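Borine questions the case for bigger kitchens

2022-01-20

Homewares retailer Borine has released the results of its November kitchen survey, and the findings don't flatter the people selling renovations. Of 1662 customers who replied, 507 said they had run out of counter space. Most of that group also said they had never moved anything off the counter to see if it helped.

"We keep hearing that a new counter fixes a messy kitchen," said Mavis Alcantara, who runs the range at Borine. "I'd like to see the proof. People spend the money, then put the same dish rack and the same cutting board back in the same spots." 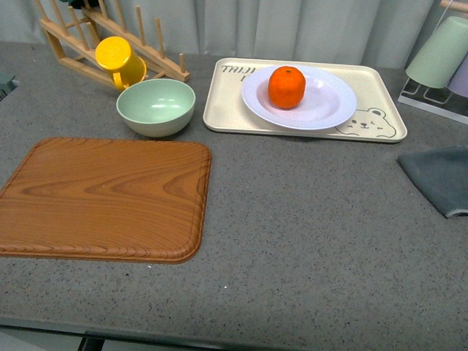

Borine is asking customers to try a cheaper test first. Keep out the rack, one board, a mug and a bowl. Put the rest in a cupboard for three weeks, and bring a thing back only when it's been missed. The company makes no promise that this will work in every home, and it doubts anyone who does.

The same doubt applies to its own trade. Borine has dropped the Wusport line of counter organizers from its stores after staff found they took up more room than they saved. The Kadedeo wooden racks stay, though Alcantara says a rack left full all day is "just a cupboard with no door".

A free printed guide, with 3000 copies to start, is available at Borine stores while supplies last. It covers dishes, boards and drawers – and has no coupons in it.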